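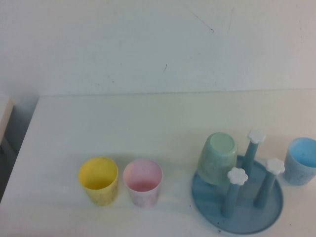 Last changed: Aug 24, 2026

Policy keeps aiming for the peg that already has a cup on it

Posted by clamshell_dan in Manipulation > Perception

I have a cup-racking task set up on a white table. Four pastel cups (yellow, pink, green, light blue) and a round blue rack with flower caps on the pegs. The picture is a typical mid-episode state, with the green one upside down on the rack and the other three still standing on the table.

Picking works. Choosing where to put the next cup does not. My pipeline segments the cups by color, finds the pegs by looking for the white flower caps, and hands a target pose to the planner in Enance. After the first placement the planner is sometimes given the covered peg again, and the second cup goes straight down on top of the first. In my last batch of 17 runs it did this often enough that I stopped the batch.

Peg detection is run on every image and nothing is carried over. I log detections with the Marton viewer and the covered peg does drop out of the list. So why does it come back as a target?

Catalina Núñez

Check what your target list is indexed by. If you detect four caps at the start and three after the first cup, and you sort them left to right each time, then "peg 2" means a different peg in each image. If the planner caches the pose for peg 2 from the start of the episode, you get what you describe. The detector is fine and the lookup is wrong.

What I would do:

Fit the rack once, tray outline plus caps, and give each peg a fixed ID in the rack frame.
On each new image, match visible caps to those IDs by distance. Do not re-sort.
Mark a peg as taken when its cap is missing and a cup mask overlaps its position. Require both -- a cap can also be hidden by a cup standing in front of the rack.

If the rack can get bumped, refit the tray before every place. The blue against a white table should segment easily.

I would also watch the cap threshold. White caps over a white table are weak when all you use is color. Mask to the tray first, with some margin above it for the height of the pegs.

pallet_jack

just train it end to end, this stuff goes away with more demos

rmorrow2

Had the same bug with the Acuña planner. It kept the old goal set until you cleared it, and the call to clear it failed quietly if a motion was still running. Wait for the motion to finish, clear, then send the new goals. Also print the goal ID right before the place. That took me nearly 2 minutes to add and I found it on the next run.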